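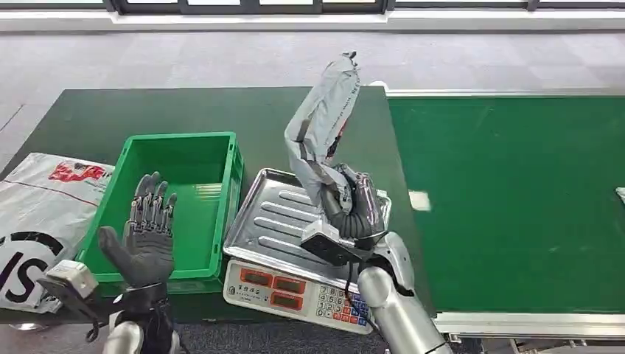

Luvas Zedetti e suporte de punho Paewai: três meses numa célula de pesagem de encomendas

Publicado em 10 Jul 2025

Quem já cuidou de uma célula com mãos de cinco dedos sabe que o braço quase nunca é o problema. O braço faz o que lhe mandam, turno após turno. O que come as minhas horas são as mãos: a pele que as cobre, os cabos que saem dos punhos, o sensor que alguém bateu na borda da caixa e que ficou um grau torto. Por isso, quando em abril troquei as coberturas antigas pelo kit da Zedetti e passei os módulos dos punhos para o suporte articulado da Paewai, resolvi ir tomando notas. E já adianto: gostei muito, muito mais do que esperava!

Primeiro a célula, para se perceber o uso que damos ao material. É um posto de triagem de sacos plásticos de envio, daqueles brancos ou cinzentos, amarrotados e brilhantes, que escorregam de tudo. O robô tira o saco da caixa verde, leva-o à balança, que tem um prato de inox com ranhuras, e depois passa-o para o tapete. Parece simples até se tentar agarrar um saco meio vazio, com o conteúdo todo no fundo e um palmo de plástico solto a dobrar-se para a frente.

O que vem na caixa

O kit da Zedetti traz um par de coberturas texturadas em cinzento-escuro, um par de reserva para os dedos que sofrem mais, uma chave sextavada pequena e um tubo de massa para as articulações. O manual é fino e bom. Vem em português a sério, com desenhos grandes, e a sequência de montagem está na ordem em que se trabalha (começa no mindinho e acaba no polegar, e faz toda a diferença). O suporte da Paewai é vendido à parte e inclui a braçadeira, a base preta e dois prendedores de cabo.

Montagem

Contei com uma tarde e foi uma manhã. Corta-se a alimentação, põe-se o braço em posição de manutenção e calça-se a cobertura com os dedos esticados, palma para a frente. O truque é não puxar pela ponta: empurra-se a partir da base, segmento a segmento, e no fim passa-se o polegar por cada articulação para ver se o material não ficou preso nos elos metálicos das costas. Na primeira mão fiquei com uma ruga no indicador e tive de repetir tudo. Na segunda correu lindamente.

O suporte do punho monta-se depois, nunca antes. Eu fiz ao contrário na mão direita e a braçadeira não deixava assentar o rebordo da cobertura. Está escrito na página 3 do manual, que li, claro, no dia seguinte.

Na regulação é que a Paewai me conquistou. O ângulo do módulo ajusta-se com um parafuso só e fica onde o deixamos. Com o suporte antigo eu apertava, o sensor rodava com o aperto, eu desapertava, e assim passava a manhã. Agora ponho o módulo virado para fora, confirmo com o gabarito, aperto, e a recalibração passa à primeira quase sempre.

Aderência

Uma maravilha. O saco cinzento mais fino, o que antes nos fugia entre os dedos a meio do caminho, fica seguro contra a palma com menos força do que eu usava. Baixei o limite de binário em 2 pontos e não voltei a mexer. Menos força quer dizer menos sacos vincados, e a leitura da etiqueta agradece.

Também melhorou a largada, coisa que eu nem tinha pedido. A cobertura antiga ganhava uma espécie de pegajosidade ao fim de uns dias e o plástico vinha atrás dos dedos quando a mão abria. Com a textura nova isso praticamente acabou, desde que se limpe.

Limpeza e manutenção

Pano de microfibra húmido no fim do turno, sem álcool. Uma vez por semana tiro o pó de papel que se acumula entre os dedos com um pincel macio, e aproveito para ver o tapete, onde há sempre um ou outro papelinho solto que acaba por ir parar aos rolos. De 3,000 em 3,000 ciclos levanto o rebordo da cobertura e ponho uma gota de massa em cada articulação. Uma gota mesmo! A Kylie Ngata, que faz o outro turno comigo, foi generosa da primeira vez e andámos dois dias a limpar manchas dos sacos.

A primeira troca de pontas de dedo foi aos 770 ciclos, cedo demais, e a culpa foi minha: a caixa estava mal encostada e o médio raspava na borda em cada descida. Corrigi a posição, colei um batente na mesa e o segundo jogo continua lá, com a textura ainda bem marcada.

Os cabos

Vamos ao ponto fraco. Os prendedores da Paewai são curtos e o cabo fino que sai do módulo faz uma volta larga por baixo do punho. Do lado esquerdo não incomoda. Do lado direito, quando a mão está por cima da balança, o cabo cai à frente do teclado numérico, e nos primeiros dias fiquei a olhar para aquilo com medo de que carregasse numa tecla ou, pior, que tocasse no prato e me estragasse o peso. Fiz vários ensaios com um peso padrão e não apanhei desvio nenhum, mas mesmo assim quero encurtar a volta. Já experimentei uma manga em espiral da Fondov, que segura bem e prende um pouco a rotação do punho nos extremos. Ainda não decidi se fica.

Se alguém da Paewai ler isto: um terceiro prendedor, a meio do antebraço, e o assunto ficava resolvido.

Comparação com o que tinha antes

Usei durante muito tempo as coberturas da Grustonia, e não digo mal delas. São mais grossas, aguentam melhor as pancadas e, para caixas de cartão, talvez ainda as escolhesse. Para saco plástico perdem em sensibilidade, e calçá-las é uma luta (quem já o fez com as mãos suadas em agosto sabe do que falo). As da Zedetti deixam os dedos mexer com uma leveza que se nota logo no primeiro ciclo, a mão abre mais e fecha mais depressa.

Pontos a favor: aderência excelente em plástico liso, manual claro, ajuste do sensor com um só parafuso, pontas substituíveis sem tirar a cobertura inteira.

Pontos contra: prendedores de cabo curtos, tubo de massa sem bico doseador, e a chave sextavada é tão pequena que já perdi uma (está algures debaixo do tapete).

Nota: 9 em 10. Já encomendei outro kit para a segunda célula, e desta vez leio a página 3 antes de começar. Se houver interesse, ponho aqui o desenho do batente da caixa, que se faz com restos de perfil e fita de dupla face.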